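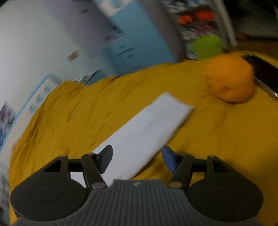
Why does a tablecloth wrinkle again an hour after it was ironed?
It was put down warm. Cellulose fibers hold whatever shape they cool and dry in, so a cloth that leaves the board warm and slightly damp will set itself to every fold it touches on the way to the table.

Thread on table linens, mostly pressing and storage. Cotton and linen only. Polyester has its own rules and I don't own any.

1/ Terms first. A crease is a line you put in on purpose or by storing. A wrinkle is random. They come out differently. Wrinkles respond to moisture plus light tension. A stored crease needs moisture, heat and pressure, in that order, and sometimes twice.

2/ Moisture does most of the work. Water gets between the cellulose chains and lets them slide. Heat drives the water back out and locks the new position. Iron a bone-dry cloth and you're polishing the wrinkles.

3/ Target dampness: cool to the touch, leaves no mark on a dry paper towel. If you overshoot, hang it over a door for a while. If you undershoot, mist both sides, roll it up, leave it in a closed bag overnight. Rolling evens it out. Misting and ironing right away gives you a patchwork.

4/ My mustard cloth is the worst of the lot for small ripples. I stopped pressing it for weekday use. It goes on the table as it comes off the line, fruit goes on top, dinner happens.

5/ For company it gets the full treatment. Iron on the wrong side first, then a light pass on the right side. Strong dyed colors like mustard, rust and navy pick up shine along seams and hems when you press the right side hard. Shine is flattened fiber. Steam lifts part of it back, never all.

6/ Direction matters. Follow the lengthwise grain and go in straight strokes. Circles stretch the cloth on the bias and you get a wavy edge that no longer hangs level. If your hem looks like a lasagna noodle, that's how.

7/ Finding the grain on a cloth with no selvage left: pull gently in each direction. The one with less give is usually the warp.

8/ Somebody asked about steamers. A handheld steamer relaxes wrinkles on a cloth already hanging or already on the table. It does close to nothing for a storage crease, there's no pressure behind it. Mine is an old Østergaard, it spits for the first minute, so point it at the sink until it stops.

9/ If you steam on the table, protect the table. Steam goes straight through the weave and shellac or wax finishes will bloom white. Thick towel underneath, move the towel as you go. I have one side table that I ruined this way in July and it now lives under a plant.

10/ Tension method, no iron. Spray the cloth in place until damp, smooth from the center to the edges with the flat of your hand, tug each side down, leave it. Takes a few hours in a heated room. Result is maybe two-thirds as good as ironing. For a round table it's better than ironing, you don't have to manage the curve on a board.

11/ Storage. Rolled beats folded. I roll on cardboard fabric cores, which the shop on Trongate used to hand out free and now sells. Cover the core with undyed cotton or acid-free tissue first, bare cardboard yellows cloth over time.

12/ If you have to fold, fold in thirds and change the fold lines each time it goes away. Fibers break at a crease that's pressed and refolded in the same place. Old family cloths go at the folds first. You can see it if you hold one to a window: a row of tiny light spots along the line.

13/ Same point for napkins. A long flat fold is kinder than a fan or anything pointed. Fold loosely, don't press the fold, and let the edges be a little soft. Sille Hafþórsson taught me to press napkins fully open and fold only when setting the table. Slower, but my oldest set has stopped wearing through at the corners.

14/ Starch. I use it for napkins and skip it for cloths. Starched cloth stored for months attracts silverfish and the starch goes brittle at the folds. Wash it out before anything goes away for the season.

15/ Washing, briefly. Load the drum half full. A packed drum twists a big cloth into a rope and the spin sets the rope. Spin at 700 for linen. My machine goes far higher and I have never found a reason to use it on anything with a hem. Out of the drum right away, shake hard from both short ends, hang.

16/ Dryer, if you must: low heat, take it out damp. Overdrying is where the small all-over ripples come from, the kind that look like the surface of a pond. Those need rewetting. Ironing harder won't do it.

17/ Citrus and colored cloth. Cut oranges on a board. Juice is acidic and sugary, the acid can shift some dyes and the sugar is invisible until you iron over it, at which point it browns. Rinse in cold water from the back, before any heat goes near it. Whole fruit is fine, unless one is going soft underneath. Turn them over once in a while.

18/ Tracking. I log cloths in Plandora, the free tier, capped at 400 entries, plenty. One entry per cloth: fiber, finished size after first wash, last fold pattern, stains treated. The fold pattern field is the only one I look up regularly.

19/ Record size after the first wash, not from the label. Linen sold unwashed can lose several percent in length. I bought an Iritz cloth, label said 3000 mm, and after one warm wash it no longer reached the drop I wanted at the ends. Good cloth. Wrong table.

20/ Replying to a few people at once: a damp press cloth is fine in place of misting. Vinegar in the spray bottle does nothing for wrinkles that the water isn't doing already. Distilled water is worth it if yours is hard, mineral spots show on dark colors.

21/ Also asked: iron temperature for a blend. Set it for the weaker fiber. For cotton with any polyester in it that means medium, and accept the result.

22/ Next thread is hems, mitered corners in particular. I have a badly cut one to redo on the mustard and I'll post the measurements once it's unpicked.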